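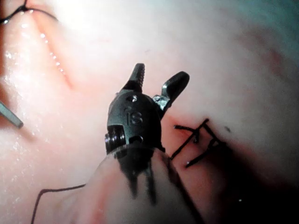

室内陈设与艺术品配置
第六讲讲义:装裱、尺寸与悬挂

本讲内容接第五讲的选画部分。上一讲讲了怎样根据空间性质和业主要求确定作品清单,这一讲从清单确定以后讲起,到作品上墙、交付为止。上课请带卷尺、铅笔和上次发的平面图。平面图丢了的同学找助教Eldana Tilahun补印。

一、从清单到装裱单

作品清单和装裱单是两份文件,很多同学在作业里混在一起写。作品清单回答“挂什么、挂在哪里”,装裱单回答“怎么做出来”。装裱单是给工坊看的,工坊的师傅不会去翻设计说明,所以单子上每一行都要能独立看懂。

一行装裱单至少包括以下各项:
编号(与平面图上的编号一致)
画心尺寸(先写宽,后写高,单位毫米)
可见画面尺寸
卡纸颜色、厚度、开窗方式、四边留白
框条型号、颜色、断面宽度和深度
面层材料
背板
挂件类型
数量
备注

宽和高的顺序要统一。国内工坊有的先报高,有的先报宽,下单前先问清楚,并在单子最上面写明。去年的课程作业里,有一组把横幅全部做成了竖幅,原因就是单子上只有两个数字,没有写哪个是宽。

画心尺寸指纸张或画布本身的尺寸。可见画面尺寸指装好以后露出来的部分。两者之间的差是被卡纸或框口压住的量,一般每边压三到五毫米。如果画面带有签名、编号或者毛边,要事先决定是否露出,决定了就写进备注。

二、卡纸

卡纸的作用有两个,一是把画面和面层隔开,二是在画面和框之间留出一段过渡。前一个作用是必须的,后一个作用可以商量。

厚度。普通卡纸一毫米半左右,双层或加厚的可以到三毫米以上。开窗边缘一般切四十五度斜口,斜口露出的芯色也要选,白芯、米芯、黑芯效果差别很大。深色卡纸配白芯,会在画面外围形成一条很亮的线,画面本身对比弱的时候,这条线会抢眼。

留白。初学者容易把四边留得太窄。小幅作品留白可以宽于画面本身宽度的一半,这样挂在大墙面上才撑得住。下边比上边略宽的做法称为“加底”,传统上加五到十毫米。成组悬挂时不建议加底,上下两排对缝会看着不齐。

酸性。原作和限量版画必须用无酸卡纸和无酸背板,胶带也一样。印刷品和数码输出可以放宽,但要在报价里写清楚用的是哪一种,两种价格差得不少。粘贴只固定上边,用日本纸铰链或者角套,下边和两侧不要粘,纸张会随湿度伸缩,粘死以后会起波浪。

浮装。画心不被卡纸压住,整张托起在底板上,四边露出,适合毛边纸、织物和手工纸。浮装需要隔条把面层垫起来,所以框条要有足够深度,选框之前先算总厚。

三、框条的选择

总厚的算法:面层厚度加隔条或卡纸厚度,加画心厚度,加底板厚度,加背板厚度,再留两毫米余量。总厚不能超过框条的槽深。槽深和框条深度是两回事,样本册上常常两个都标,取槽深。

颜色和断面。以下几点供参考,做作业时可以不照办,但要在说明里写出理由。
1. 同一层公共区域内,框条型号不超过三种。
2. 框色跟着硬装里已有的材料走,比如门套、踢脚、家具腿部,不要另起一种木色。
3. 断面宽度和作品尺寸要有关系。宽断面配小画面可以成立,窄断面配大画面时要考虑强度,长边超过一米二的应加背撑。
4. 金属框转角处有连接件,近看会有缝,放在电梯厅、前台这类近距离停留的位置时要看实样。

样品。报给业主之前一定要拿到角样,就是框条切成的直角小样。照片和样本册上的颜色都不可靠。角样要拿到现场,在现场的灯下看。

课上会传看三套角样,分别来自Lomis和Koskela两家的常规系列,另一套是学校木工房自己做的。看完请放回原来的盒子,按编号排好。

四、面层材料

普通玻璃:便宜,硬,反光明显,破碎后有危险。不用于床头、儿童活动区和人流密集的走道。

亚克力:轻,不易碎,容易划伤,带静电。粉画、炭笔和色粉作品不能用,静电会把颜料吸起来。大尺寸作品多数用亚克力,主要考虑重量。

低反射玻璃:适合正对窗户或者灯具的位置。价格高,容易留指纹,安装时戴手套。

防紫外线材料:玻璃和亚克力都有。它能减慢褪色,不能阻止褪色,受阳光直射的墙面仍然不应挂纸本原作。

不加面层:布面油画、丙烯、部分装置和织物。公共走廊里不加面层的作品要考虑被触碰的问题,高度或者位置上留出距离。

五、悬挂高度

常用的做法是以作品中心线离地一米五左右为准。这个数值来自站立时的平均视线。下面几种情况要调整。

坐着看的空间,例如餐厅卡座、等候区,中心线可以降到一米三五。

家具上方的作品,以家具为准,不以地面为准。画框下沿离沙发靠背十五到二十五厘米,离矮柜台面可以再近一些。作品宽度大致取家具宽度的三分之二。

楼梯间。沿踏步前缘连一条斜线,作品中心平行于这条斜线排列。量的时候以每件作品正下方的踏步为基准。

层高很高的大堂。不要因为墙高就把画挂高,应当放大作品或者成组布置。挂到三米以上的作品,观看角度和反光都要重新算。

钉点高度的计算:钉点离地高度等于中心线高度,加画框高度的一半,减去挂绳绷紧后顶点到画框上沿的距离。挂绳一定要绷紧了再量。

课堂练习一
某走廊中心线高度定为1,562毫米,画框高800毫米,挂绳绷紧后顶点距上沿128毫米。求钉点离地高度。
解:1,562加400等于1,962,减128,得1,834毫米。

练习时常见的错误是忘记减挂绳那一段,结果整排画都高出十几厘米。工人打孔之前,设计人员应当在现场用纸样核对第一件,核对无误再往下做。

六、成组布置

间距。同组作品之间的距离小于作品与其他物体之间的距离,才会被看成一组。小幅作品间距四到六厘米,中幅六到十厘米。间距在同一组里保持一致,包括横向和竖向。

排列方式。网格式要求框的外尺寸完全一样,误差在两毫米以内,否则看得出来。沿中线式适合高低不一的作品,以一条水平中线对齐。沿边式以上沿或下沿对齐,搁板陈列基本都属于这一种。自由式要先在地上摆好,拍照,再用纸样上墙。

先定外轮廓,再分配内部。整组的外轮廓要和墙面、家具有关系,内部可以松一些。

课堂练习二
墙面净宽4,000毫米,悬挂五件外宽560毫米的作品,间距80毫米,整组居中。求左侧第一件的左边缘距墙角多少。
解:五件共2,800毫米,四个间距共320毫米,整组宽3,120毫米。剩余880毫米,除以二,得440毫米。

七、挂件与墙体

先弄清墙是什么墙。混凝土和实心砖墙用膨胀螺栓或尼龙胀塞;轻钢龙骨石膏板墙要找龙骨,找不到龙骨时用飞机锚栓或者事先在板后加衬板;玻璃隔断和石材饰面原则上不打孔,改用轨道或者立架。

衬板要在封板之前加。也就是说,艺术品的点位图应当和隔墙图同时提出,晚于封板再提,只能改位置或者拆墙面。这一条在实际项目里反复出问题,请在进度表里单独列出来。

酒店客房和医院走廊用防盗挂件,上边两点,下边一点,需要专用扳手才能取下。单件重量超过15公斤的,用斜切挂条(法式挂条),墙上一条,框背一条,受力比两个挂点均匀得多。

画框背面下方两角要贴缓冲垫,保证背后有空气流通,也避免在墙上留下印子。

八、照明

射灯与垂直线夹角取三十度。角度太小,框的上沿会在画面上留影子;角度太大,观看的人会挡光,面层也容易反光。

纸本、织物、照片类作品照度控制在50勒克斯,油画和丙烯可以到200勒克斯。显色指数不低于90。灯具选型和强电专业对一次图,确认回路能单独控制。

九、案例:Zotorum公寓大堂与走廊

案例由Hawi Bogale提供,她当时负责这个项目的艺术品深化。图纸在课程文件夹里,请课前看完。

项目共九层,大堂一处,标准层走廊八条。业主要求走廊作品每层不同,又要求统一采购。最后的做法是框条和外尺寸全部统一,画心每层更换,这样工坊只需要开一种料,现场安装也只需要一份点位图。

讨论中请注意以下问题:
外尺寸统一以后,不同比例的画心靠什么调整?
大堂主墙原方案是一件三米宽的作品,后来改为三联,请从运输和电梯尺寸两方面解释。
走廊灯具早于艺术品定位,造成了哪些后果,设计方怎样处理?

Gilberto Paucar的意见也附在文件夹里。他认为三联的间距偏大,应当收到30毫米。Bogale不同意。两种意见都有道理,小组讨论时选一方,写明依据。

十、交付文件

安装完成后交给业主的文件包括:作品总表、点位图竣工版、材料说明、清洁要求、版权或授权文件、备用挂件清单。

清洁要求要写具体。亚克力用微湿的超细纤维布,不能用含酒精或氨的清洁剂;玻璃面层的清洁剂喷在布上,不要直接喷在画上,液体会沿框口渗进去;布面作品只用软毛刷掸。

授权文件常被忽略。购买一件印刷品,不等于得到了复制和放大的权利。要放大输出的,必须拿到书面许可,写明尺寸、数量和用途。

十一、作业

以Uro诊所等候区平面图为底,完成一套装裱单和点位图。墙面三处,作品六到十件,作品自选,注明来源。
要求:
装裱单一份,各项齐全
点位图比例1:20,标注中心线高度、钉点高度和间距
框条角样照片或样本页
文字说明2页以内

两人一组。周一上课前交纸质版,电子版发给Ariel Baluyot。尺寸标注不全的退回重做,不计迟交。

下一讲由Kyrylo Pylypenko讲织物与墙面软包,地点改在木工房隔壁的材料室。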